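Where Does Paint Get Its Color?
by Laurinda Tavares

Pick up a crayon, then look at a painted door. Both got their color from the same kind of stuff: a very, very fine powder called pigment! Pigment can be made from rocks, from clay, from plants, even from burned bones. People were painting cave walls with it long before there were any stores to buy a brush in.

Pigment by itself won't stay on a wall, though. Rub some dry powder on a board, blow on it, and off it goes. So paint makers stir in a binder, which works like glue. Long ago the binder might have been egg yolk or milk (yes, people painted their chairs with milk, and some still do). Then comes a liquid to make it all spread — in many house paints that's plain water. 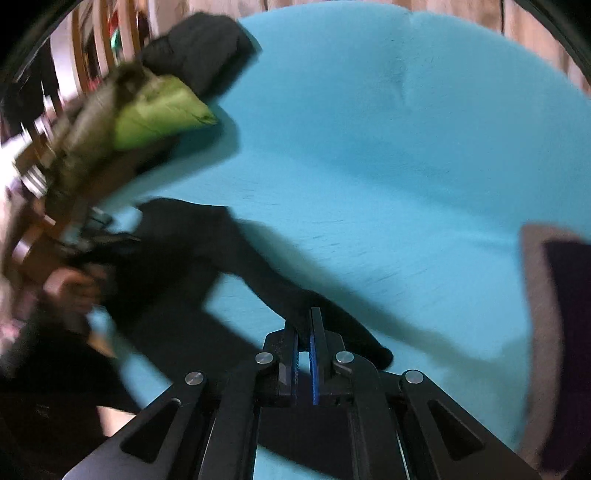 Why does paint get hard when it dries?
The water floats off into the air, a tiny bit at a time. As it leaves, the little pieces of binder squeeze closer and closer until they join up into one thin skin, with the pigment trapped inside.

Now for mixing! At the paint store in Brurstead there is a wall with 235 color cards on it, and my favorite is a grayish green called Oltine. To make it, the machine starts with a can of white and squirts in little drops of black, yellow and blue. A few drops too many and you get a different color altogether.

You can try this at home with poster paint. Put a big spoonful of white on a plate and add one dot of blue. Stir it. Add another dot, stir again, and keep going until you've used 17 dots. Paint a stripe on paper after each one and you'll have your very own color chart! 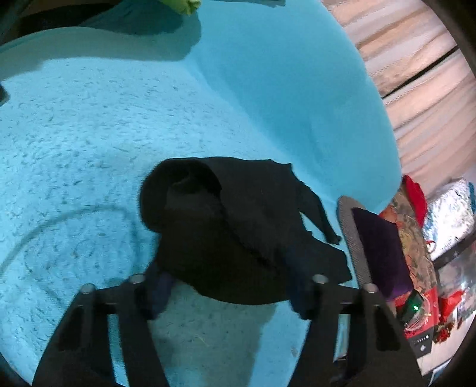
Let your stripes dry before you choose a favorite, because many paints change a little as they dry. Poster paint often looks different the next morning. Chalky paints are fun for this too. They have no shine at all, since their surface is bumpy in a way too small to see, and the bumps send light bouncing off in every direction. Shiny paint dries smooth, so the light bounces back together and you get a gleam.

Give your colors names when you're done. Mine are Frog Soup and Tuesday Sky.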